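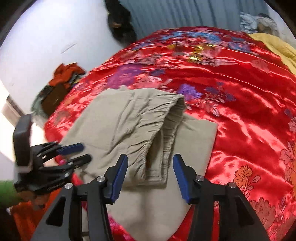 Comparing finger pads on a hand-held gripper

Clothes are a good test for a two-finger gripper. They give way when you push, they slide on whatever is underneath, and a pad that copes well with a box or a cup can be hopeless on a trouser leg. The steps below are the ones we use at Gilen to compare pads before a longer round of recording.

What you need

Two hand-held grippers, one for each hand. Two sets of pads, in our case the Fetonon soft pads and the older Wesmont ones. A few garments, at least one with an elastic waistband. A bed or table you can reach across without leaning.

1. Check the pivots. Open and close each gripper a few times and tighten any screw that has worked loose. Play in the linkage will spoil the comparison.

2. Fit the same pads to both grippers. Wipe them with a dry cloth.

3. Fold the garment and lay it flat. With trousers, put the waistband on top. The gathered part is thick and easy to pinch, so it makes a fair first grasp. Plain fabric is harder – save it for later.

4. Bring one gripper in low, with a finger on each side of the ridge. Close slowly until the cloth stops moving between the pads, then lift by a hand's width and hold for three seconds.

5. Write down held, slipped or missed. Do 40 lifts with each set of pads. If you lose one to a bad recording, leave it out and note the total as 39.

6. Repeat with both grippers, one at each end of the waistband. Keep the handles apart or the links will knock together.

7. Change the cover underneath and start again. Satin lets a garment slide away from the fingers, while a cotton sheet holds it in place.

Yabsira Negussie adds a last pass in which the trousers are unfolded and folded again using the grippers only. It takes longer, and the pads wear faster at the tips, so check them afterwards.

Results go in the Gebru sheet, one row per lift. Put the pad name first, then the garment, then the cover.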